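# 방 안의 쓰레기통은 조금 더 커도 된다

우리 집에 놀러 오는 사람들이 신발을 벗고 들어와서 꼭 한마디씩 하는 물건이 있는데, 책장도 아니고 제가 몇 달을 고민해서 산 조명도 아니고 거실 한쪽에 놓인 쓰레기통입니다. 왜 이렇게 큰 걸 거실에 두었느냐고들 해요. 처음에는 그냥 웃고 넘겼는데, 같은 말을 여러 번 듣다 보니 저도 할 말이 쌓여서 오늘은 마음먹고 길게 적어 보려고 합니다. 차 한 잔 옆에 두고 천천히 읽어 주시면 좋겠습니다.

저도 예전에는 쓰레기통이란 되도록 작고 되도록 안 보여야 한다고 믿던 사람이었습니다. 신혼 때 살던 101호는 거실이 아주 좁았고, 그래서 책상 밑에 쏙 들어가는 Leten의 작은 통을 썼습니다. 값도 쌌고 모양도 얌전했지요. 그런데 귤 몇 개 까먹고 휴지 몇 장 버리면 금세 수북해지는 겁니다. 수북해진 통은 참 이상한 힘이 있어서, 그 위에 하나를 더 얹고 싶은 마음과 당장 비워야 한다는 마음이 동시에 들다가 결국 둘 다 안 하게 만듭니다. 그러면 영수증은 식탁 위에, 과자 봉지는 소파 팔걸이에, 택배 테이프 뭉친 것은 창틀에 올라앉습니다. 저는 그걸 오랫동안 제 게으름 탓이라고 생각했습니다.

지금 집으로 이사 온 것이 5월이었습니다. 짐을 풀 때는 쓰레기가 끝도 없이 나오니까 어쩔 수 없이 베란다용으로 사 둔 40리터짜리 Anico 통을 거실로 끌고 들어왔는데, 며칠만 두려던 것이 그대로 눌러앉았습니다. 이유는 싱겁습니다. 방이 깨끗했거든요. 손에 든 것을 버리려고 부엌까지 가지 않아도 되고, 던져 넣어도 대충 들어가고, 비우는 일은 마음이 내킬 때 하면 되었습니다. 남편은 손님 올 때만이라도 치우자고 했다가 그 손님들이 더 잘 쓰는 것을 보고는 아무 말도 안 합니다. 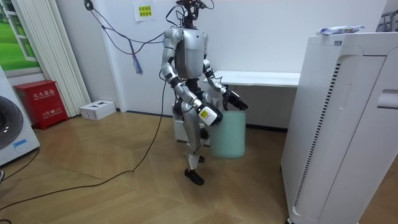

큰 쓰레기통을 권하면 제일 먼저 돌아오는 대답이 보기 싫다는 말입니다. 그 마음을 저도 잘 알아요. 시커멓고 번들거리는 커다란 통이 거실에 떡 버티고 있으면 아무리 편해도 정이 안 가지요. 하지만 그건 색과 모양을 고르기 나름이라고 생각합니다. 밝은 나무 바닥을 셰브런 무늬로 깔고 벽도 흰 방이라면, 위 사진처럼 연한 민트색에 겉면이 매끈한 원통형 통이 저는 참 잘 어울린다고 봅니다. 바닥에 이미 사선 무늬가 가득하니 통까지 무늬를 넣을 까닭이 없고, 뒤쪽의 흰 테이블하고도 다투지 않아요. 이런 연한 초록은 화분 색과도 가까워서, 이파리 넓은 식물 하나 옆에 두면 한 식구처럼 보일 것 같습니다. 흰색을 고르면 더 무난하지 않느냐고 묻는 분도 계시겠지만, 흰 통은 커피 한 방울만 흘러도 티가 나서 저처럼 덤벙대는 사람은 하루가 멀다 하고 닦아야 합니다.

뚜껑 이야기도 빼놓을 수가 없네요. 저는 방에 두는 통에는 뚜껑이 없어야 한다는 쪽입니다. 음식물이나 기저귀라면 당연히 다르지만, 거실에서 나오는 것은 거의가 종이 부스러기, 실밥, 약 껍질, 포장 비닐 같은 마른 것들이잖아요. 한때 Sundaram에서 나온 자동 뚜껑 통을 써 본 적이 있습니다. 손을 가까이 대면 스르르 열리는 물건인데 처음 며칠은 얼마나 신기하던지 버릴 것도 없으면서 괜히 손을 흔들어 보곤 했습니다. 그러다 건전지가 닳으니 열리는 속도가 느려지고, 저는 그 앞에서 휴지를 들고 서 있는 사람이 되었습니다. 결국 뚜껑을 떼어 버리고 썼더니 모양이 영 어정쩡해서 동생네 창고로 보냈습니다. 입구가 시원하게 트인 통은 고장 날 데가 없고, 안이 얼마나 찼는지 지나가면서 그냥 보입니다.

모양은 둥근 것이 좋습니다. 네모난 통이 벽에 딱 붙어 공간을 덜 먹는다는 말은 맞고, 좁은 부엌 틈에는 저도 네모난 것을 씁니다. 다만 청소할 때가 문제예요. 네모난 통은 안쪽 모서리마다 머리카락과 먼지가 끼는데 그게 걸레로는 안 닦이고 꼭 손가락을 넣어야 합니다. 둥근 통은 욕실로 안고 가서 물 한 번 붓고 솔로 빙 돌리면 끝나요. 바닥을 닦을 때도 둥근 통은 살짝 기울여 굴리듯 옮길 수 있어서 허리가 덜 아픕니다. 나무 바닥이라면 밑면에 펠트를 몇 조각 붙여 두세요. 저는 Handix 펠트를 쓰는데, 의자 다리에 붙이고 남은 것을 오려 썼더니 벌써 2년째 멀쩡합니다.

봉투 값이 아깝다는 말씀도 자주 듣습니다. 큰 통에는 큰 봉투가 들어가니 낭비라는 것인데, 저는 통 안에 봉투를 아예 씌우지 않고 쓰다가 비우는 날 종량제 봉투에 한꺼번에 쏟아 담습니다. 마른 쓰레기만 넣기로 식구끼리 약속해 두면 이게 됩니다. 물론 약속은 가끔 깨지지요. 얼마 전에도 바닥에서 반쯤 녹은 사탕이 나와 제가 저녁 9시에 통을 씻었습니다. 범인은 아직 못 찾았습니다만 짐작은 갑니다.

그러면 어디에 두느냐. 저는 숨기지 말라고 말씀드리고 싶습니다. 테이블 뒤나 커튼 옆, 소파와 벽 사이에 밀어 넣는 순간 그 통은 절반만 쓰이게 됩니다. 사람은 허리를 굽히고 팔을 비틀어 가며 뭘 버리지 않아요. 앉은 자리에서 눈에 들어오고 두세 걸음이면 닿는 곳, 그러면서 밤에 물 마시러 나올 때 발에 차이지 않는 곳이 제일입니다. 우리 집은 테이블 끝과 창문 사이에 두었는데, 햇볕이 오래 드는 자리라 색이 좀 바래지 않을까 걱정되어 겨울이 지나면 반대쪽으로 옮겨 볼까 궁리하고 있습니다.

정리 책을 보면 버리는 법은 그렇게 자세히 적혀 있으면서 버릴 통 이야기는 한 쪽도 안 나오는 경우가 많아 늘 섭섭했습니다. 수납 상자는 치수를 재 가며 고르는 분들이 쓰레기통은 마트 계산대 앞에서 손에 잡히는 대로 집어 오시잖아요. 혹시 지금 테이블 위에 빈 봉지나 영수증이 올라와 있다면, 오늘은 치우기 전에 쓰레기통부터 한번 바라봐 주세요. 혹시 너무 작지는 않은지요. 저는 이 글을 쓰느라 식은 차를 마저 마시고 귤껍질이나 버리러 가야겠습니다.

2018-12-12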